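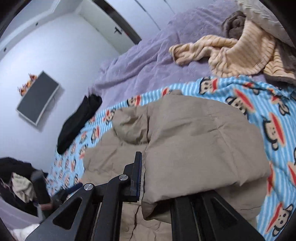
Danica Kuruc 在上一版手册的页边批了一句:“软件说这段数据没问题的时候,我通常会再看一遍。”我们没有删掉这条批注,还按它的意思重写了整个第 6 章。

第 6 章 手持夹爪数据的位姿跟踪与回放检查

本章适用于用手持夹爪录制、用 Lightfoot 处理的片段,场景以卧室、床面和衣物堆为主。桌面上抓积木的片段也能照做,只是会显得有些小题大做。

开始之前

请确认工作站上已装好 Lightfoot 跟踪模块和 Virano 回放器,并且两者来自同一个安装包。混装不会报错,它只会安静地给出一条很漂亮的错误轨迹。

6.1 导入片段

1. 在 Lightfoot 中新建会话,场景类型选“软质物体”。默认值是“刚性物体”,请不要问我们为什么,这个默认值比现任开发组的资历都老。

2. 将整段录像拖入导入栏。片段短于 300 帧时,程序会拒绝建图;长于 3000 帧时,程序会接受,然后占满内存。超长片段请先用“分段”命令切开。

3. 选择镜头标定文件。广角镜头必须使用鱼眼模型。若选成针孔模型,墙会弯,门框会弯,轨迹也会跟着弯,而进度条照样走到百分之百。

4. 点击“校验时间戳”。出现黄色提示可以继续,出现红色提示请重新导出原始数据。

注意:不要在导入过程中修改会话名称。程序允许这样做,但它会把标定文件留在旧名称下面。

6.2 建图与跟踪

1. 打开“特征点预览”,查看特征点落在什么地方。理想的特征点在墙角、门框、电视边框这类不会动的东西上。

2. 打开“自身遮罩”,把夹爪的两侧指爪都涂进去。夹爪始终跟着镜头走,在算法看来,它是全屋最稳定的地标。漏涂之后,算出的相机位姿会几乎不动,平滑度评分则非常高。

3. 打开“可变形区域”,圈出被操作的织物。羽绒服和被子一捏就变形,不应参与定位。铺在下面的床单可以保留,前提是操作时没有把它一起拽走。

4. 检查重复图案。印着成排卡通脸的床单对人来说很好认,对特征匹配来说,每张脸都是同一张脸。请将“重复纹理抑制”设为“强”,否则轨迹会从一张脸跳到另一张脸。

5. 点击“建图”。有效特征点低于 200 时,状态栏显示“稀疏”。此时应缩小遮罩,或换用背景露出较多的一段重新建图。

6. 建图完成后点击“跟踪”。途中可以暂停,不可以最小化窗口。这个问题已登记,编号很靠前,修复排期很靠后。

注意:熄着的电视屏幕看起来是一块规整的深色平面,其实会反光。请只保留边框,将屏幕本身涂入遮罩。

6.3 夹爪开合度

1. 在“开合度”面板中选取左右指尖各一个参考点。左右结构外形不一致时,以指尖接触面为准,不要以外壳边缘为准。

2. 拖动时间轴,找到完全张开与完全闭合的两帧,分别点击“设为上限”和“设为下限”。

3. 检查曲线。夹住蓬松物体时,曲线应停在下限以上的某处。若曲线直接落到下限,可能是夹空了,也可能是面料太薄,需要回到画面中逐帧判断。

小心:“自动修正”按钮会把所有停顿都当成噪声抹平。夹住羽绒服的那几帧恰恰就是停顿。按下之前请先备份,按下之后请接受现实。

6.4 回放检查

1. 在 Virano 中载入轨迹,选择目标机械臂模型,勾选“仅仿真”。

2. 以半速播放。关注三处:起始位姿是否可达,靠近床面时指尖是否穿入床垫,抬起时腕部是否翻转。

3. 若指尖穿入床垫,先检查尺度,再检查床面高度,最后再怀疑算法。多数人的顺序正好相反,我们也是。

4. 若腕部翻转,在“逆解偏好”中选择“贴近上一帧”。不要选“最优”,这里的“最优”是针对计算时间而言的。

5. 全部通过后点击“标记可用”,再导出至 Idemum 训练目录。

警告:未经仿真检查的轨迹不得下发到真实机械臂。“仅仿真”选项在每次重启后会自动取消勾选,请每次都看一眼。

6.5 常见状态信息

“跟踪丢失(可恢复)”:镜头被织物挡住。程序会在重新看到背景后接续轨迹,请检查接缝前后有无跳变。

“跟踪丢失(已恢复)”:含义同上,但程序自认为已经处理好了。请同样检查接缝。

“尺度未知”:没有录到标定板。可在“手动尺度”中输入夹爪指尖的实测间距。

“一切正常”:请参见本章开头 Danica 的批注。

日志文件保存在会话目录的 log 子文件夹内。向 Altordale 支持部门提交问题时,请附上完整日志和标定文件,只发一张报错窗口截图的,我们会回信索取前两样。

本章修订日期:2024年5月15日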